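Gelari Picture Book Circle
Minutes of the spring meeting, 14 March 2023

Present: Pouran Jalali (chair), Leandro Sotomayor, Adoración Garrido, Iker Calvo. Heriberto Pacheco joined during item 2. Minutes taken by L. Sotomayor, who has let some of his own opinions stand, as the chair said he could.

1. Last minutes

Approved after one correction. The prize shortlist was described as "agreed." Adoración said she had agreed to no such thing and wanted it changed to "circulated." Changed.

2. The Prandarow proposal

Prandarow wants to print our anthology of new illustrators. Pouran read their letter out loud. They offer 1,000 copies, hardcover, with the art chosen by us and the "final visual direction" chosen by them. Iker asked what visual direction means if the art is already chosen. The letter does not say.

Heriberto (just arrived) thought it was a good offer and that we were looking for trouble. The minute-taker pointed out that our last anthology sold 300 copies, most of them to people who were in it or related to someone who was. He would like to know who is going to buy the other 700. Heriberto said a bigger printer brings bigger bookstores. No bookstore has been named.

Pouran will ask for three things in writing: who signs off on the cover, what happens to unsold stock, and when contributors get paid. No decision until she has answers.

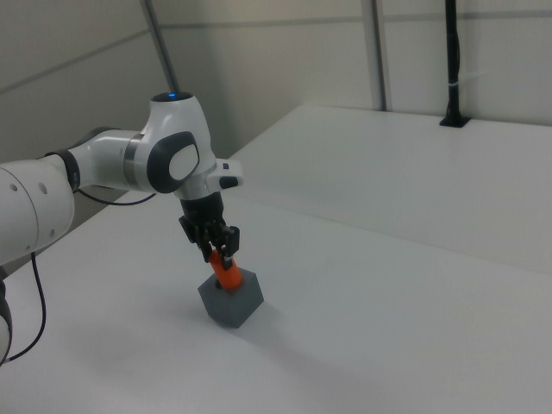 Orange peg, gray block.

3. Reading list for ages four to seven

The draft list has 30 titles. Adoración went through it and objected to 18 of them. Her complaint, in short, is that the list is full of books grown-ups like to own. She read two pages from one of the favorites, a story about a lonely lighthouse, and asked if any of us could say what happens in it. Iker said it was about mood. Adoración said a five-year-old will give mood one page.

There was some defense of the lighthouse. Heriberto thinks the cut-paper waves are the best thing printed this year and that a child can look at a page without a plot. The minute-taker agrees about the waves and doubts the rest. It stays on the list for now with a note that it is for reading slowly.

Everyone did agree that the list needs more funny books. The draft has two, and one of those is funny by accident.
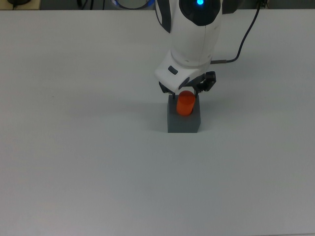
The Rissanen board books took up more time than they deserved. We had sample pages of all four, and the publisher says they "teach shape and feeling together." Iker had hoped to like them. The animals are drawn well enough, but every spread is so crowded that the bear on page one gets lost behind his own furniture, and the type wanders over the top of him. Adoración said she would rather have one white arm with a small blue light on it, coming down over a pale tabletop with next to nothing else there, since a small child would at least know where to look. Pouran asked if the cluttered pages might suit older readers. Possibly, but they are board books. Not recommended, four to one, Heriberto voting in favor.

4. Illustrator prize

Three entries are still missing their text. The rules say pictures and words must come together and they have said so for years. Iker would let the three in. Adoración would not. Pouran ruled that they have until the end of the month and after that they are out.

On judging: last year's scores were so close together that the winner came down to a single half point. The minute-taker suggested that a scale where everyone gives everything a seven or an eight is no scale at all. Heriberto proposed a longer form with more categories. It was not explained how more sevens would help. We will try ranking instead, top five only, no scores.

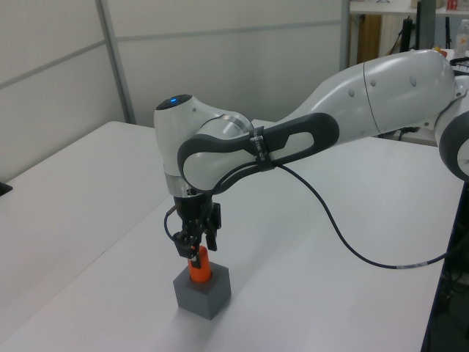

Minutes, p. 3

5. Trevik reading app

Trevik has offered the circle a free trial of its read-aloud app. It turns the page when the story reaches the end of it. Iker tried it at home with two nephews, who spent the evening turning the pages back. He thinks the voice is pleasant and the pauses are all in the wrong places, so that the joke at the end of a page goes by before anyone has found it in the picture.

Heriberto felt that one evening was not a fair test. Granted. He will take it for a month and report, and has been asked to include the bad parts.

6. Summer exhibit

Planned for July. Adoración wants original art hung at child height. Pouran is for it, provided there is glass. No one could say what glass costs. Iker to find out before anything is promised to the artists.

7. Other business

The mailing list still has people on it who asked to be taken off. Leandro to fix, again.

Next meeting to be set once Prandarow replies, if Prandarow replies.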